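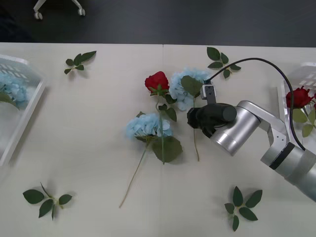 **Away goals in a two-leg cup tie — does anybody still use them?**

Our Sunday league side drew Ronano in the cup and it's over two legs, which I've never played in before! We lost the first one 2-1 at home. Half the team says a 1-0 win over there puts us through on away goals, the other half says extra time. The rule sheet only says "aggregate score decides." Also, do yellow cards carry over? I picked up one in the first leg and I'm dying to play in this one.

Posted by Buzatu, September 8, 2025

---

**Illano**

What a great tie to be in! Start with the math: you lost 2-1, so a 1-0 win makes it 2-2 on aggregate. You'd have one away goal and they'd have two, so under the old away goals rule you'd go OUT. Whoever told you otherwise has it backwards.

UEFA dropped the rule from its club competitions in 2021 and plenty of smaller cups followed, but local ones can do what they like. If your sheet doesn't mention away goals, I'd read it as extra time or straight to penalties. Email the league before the game and get the answer in writing — we had a 50 minute argument on the touchline over exactly this in July. 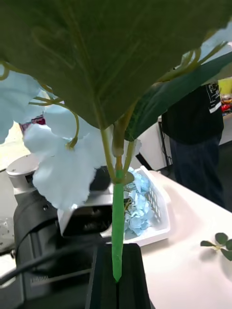

Win by two and none of it matters. Go early down the flanks, and practice penalties anyway, all 11 of you, keeper included!

---

**Skenum**

cards depend on the league. ours wipes them after the quarterfinals, one yellow never got anybody banned here, it's two in different games. good luck!!

---

**Ronano_13**

See you there, bring a spare ball. Ours are terrible.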